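Moving the spare SIM from Kaltau to Distirer
23/11/2024

I keep a second SIM in an old handset for two jobs: receiving bank codes, and acting as a hotspot when the fixed line drops. Until June it was on a Kaltau prepaid bundle. The bundle was cheap, but unused data expired at midnight on the last day and the renewal text usually came after the expiry. I have now had a full cycle on Distirer and these are my notes.

The Distirer bundle costs 319 and lasts 30 days. It includes calls to any network, texts, and a data allowance which is split into a general part and a part that only works at night. The split isn't shown on the sales page. You find it in the account menu, under "Balances", after you have paid. 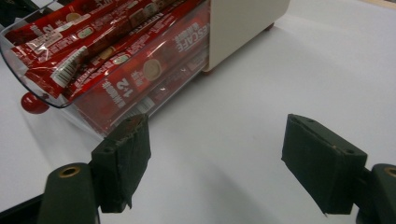 Registering the SIM

Activation took 3 attempts. The first failed on the identity check, with no error code. The second passed the check but the SIM would not attach to the network. The third worked after I entered the access point name by hand and restarted the handset. The old Kaltau profile was still set as the default, and the phone does not replace it when a new card goes in.

If you are using a dual-SIM phone, set the data slot before you register. Mine tried to send the registration text from slot 2, which had no credit.

Speed and signal

I ran the same download test in the morning and in the evening, from the same windowsill. Mornings were steady. Evenings were slower, and the upload rate suffered more than the download. Kaltau had the better upload in this street but dropped to the older network indoors.

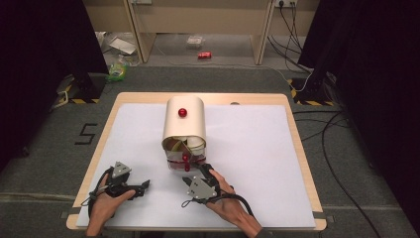 The hotspot also behaves differently. Distirer counts tethered data against the general part first, even at night, so the night allowance is of little use for a laptop. By the end of the cycle I had used 3,108 MB over the hotspot, all of it taken from the general part.

I use a small Akyol router when more than one device needs the connection. It accepted the Distirer card after a firmware update. The older Modier dongle did not, and reports "invalid SIM" whichever access point I give it.

Auto-renewal is switched on by default. To stop it, open the account menu, choose "My bundle", then "Renewal", and wait for the confirming text. The switch in the app moves straight away, but the change is not recorded until the text arrives. I turned mine off and will top up by hand for the next cycle, then repeat the evening tests with the router by the back window.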